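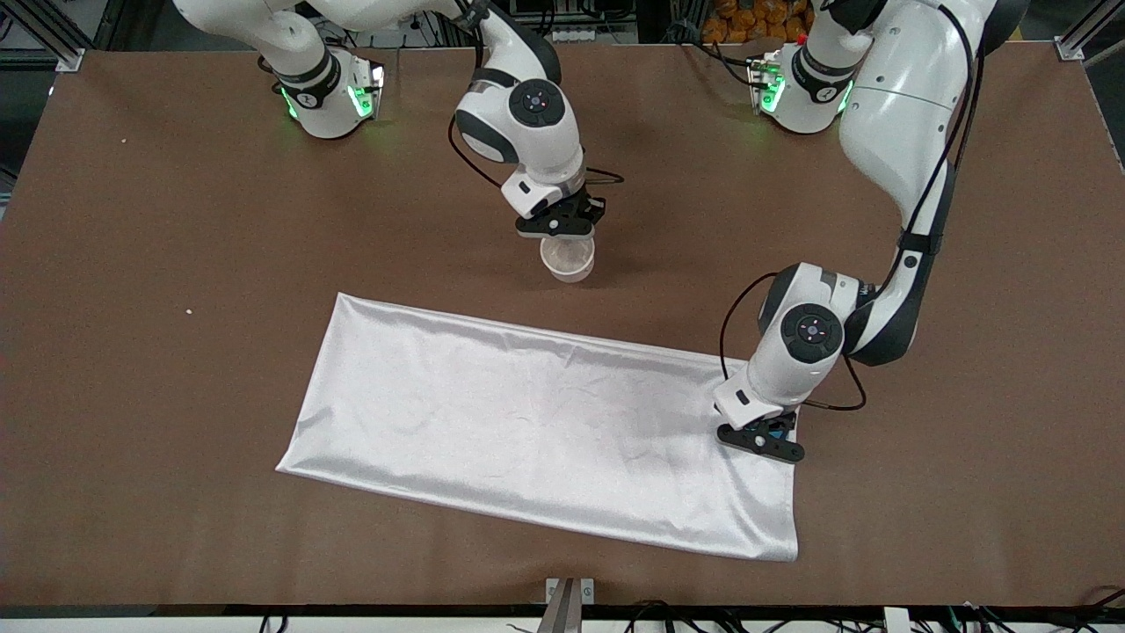
3.2 Collecting demonstrations

All demonstrations were recorded by remote control on a two-arm station at the Pivard site. The operator drives each follower arm with a hand-held leader of the same joint layout, one leader per hand, and the joint angles of the leader are sent to the follower after scaling and a low-pass filter. No force is fed back to the operator. We considered hand guiding, in which the operator holds the robot and moves it through the task, but a person guiding two arms at once has no free hand to open and close the grippers, and the operator's body blocks the fixed camera for much of the episode. Hand guiding was therefore kept only for the single-arm calibration motions described in Section 3.4.

Figure 3. Two-arm station during a demonstration of the cup and cloth task. The left gripper is at the upper right corner of the white cloth. The right gripper holds the rim of a clear plastic cup. Left and right refer to the robot's own sides throughout the paper, so the left arm appears on the right.

The cup and cloth task was chosen because it puts different demands on the two hands. One hand has to keep a soft, slippery fabric under control at the table surface, where a height error of a few millimeters either loses the corner or presses the fingers into the tabletop. The other hand deals with a light, clear object whose outline is hard to recover from color images. In the setup of Figure 3 the cloth lies as a long rectangle at a slight diagonal on a matte brown surface, and the contrast between the two is strong. The same cannot be said of the cup, and we return to this in Section 5.

Each episode starts from a layout drawn at random by the station software. The layout gives a position for the cup and a position and angle for the cloth. An assistant places both by hand against a projected outline, which is switched off before recording. Wrinkles are not controlled. Early trials with a pressed, flat cloth gave policies that failed on any cloth with a raised edge, and the instruction to smooth the fabric was dropped from the protocol.

We collected 1000 episodes over four weeks. Of these, 197 were removed before training. An episode was removed if the cup tipped over, if the cloth left the reachable area, if either arm reached a joint limit, or if the operator pressed the discard pedal. The pedal could be pressed at any time up to the end of the episode and required no explanation. Yuxi Guo reviewed the removed episodes after collection and sorted them by cause. The largest group was loss of the cloth corner during the first lift, followed by pedal discards made before either object had been touched.

Operators were given 100 practice episodes each, none of which is part of the data set. Practice mattered more for the cloth hand than for the cup hand. New operators tended to close the gripper too high and catch only air, then overcorrect and push down until the arm stopped on its current limit. After practice most of them settled on a common method: lower the open fingers until the fabric starts to move, wait, close, then lift. The short wait is visible in the joint records as a flat segment before closure. We did not ask for it and did not remove it. A policy trained on these records repeats the wait, and attempts to cut it out by dropping low-velocity frames made grasping worse (Table 4).

Recording ran at a fixed control rate, with images and joint states stored under a shared clock. Gripper commands were stored as the operator's commanded opening, with the measured opening kept in a separate channel. The difference between the two channels carries useful information when the fingers are closed on something thick, but very little when they are closed on a single layer of cloth. For the thin rim of the cup it falls between these cases. Policies in this paper use the commanded opening as the action and the measured opening as part of the observation.

Episodes were cut to start 3000 ms before the first leader motion above threshold. The extra lead-in was added on the advice of Yaqin Ye, who found in work on the earlier Bramia station that policies trained on tightly cut episodes often moved at once on startup, before the image buffer had filled. The end of each episode was set by the operator with a second pedal. We kept this mark as given, even where the arms had been still for several seconds - trimming the tail removed the only examples of the robot remaining at rest after the task.

3.3 Timing between the two arms

Operators rarely moved both arms at full speed together. In most episodes one arm was nearly still while the other worked, and the roles changed several times. Grasping the cup rim and holding the cloth corner could be done in either order, and the protocol left this free. Operators differed in their preferred order but were mostly consistent within a session. To keep the policy from averaging over the two orders, we predict short chunks of actions for both arms jointly and condition each chunk on the measured state of both grippers.

A separate model per arm was tested as a baseline. It reached both objects, but the arms fell out of step once the cloth was off the table, and the cup hand often released early. Results for this baseline are given with the others in Section 4.1.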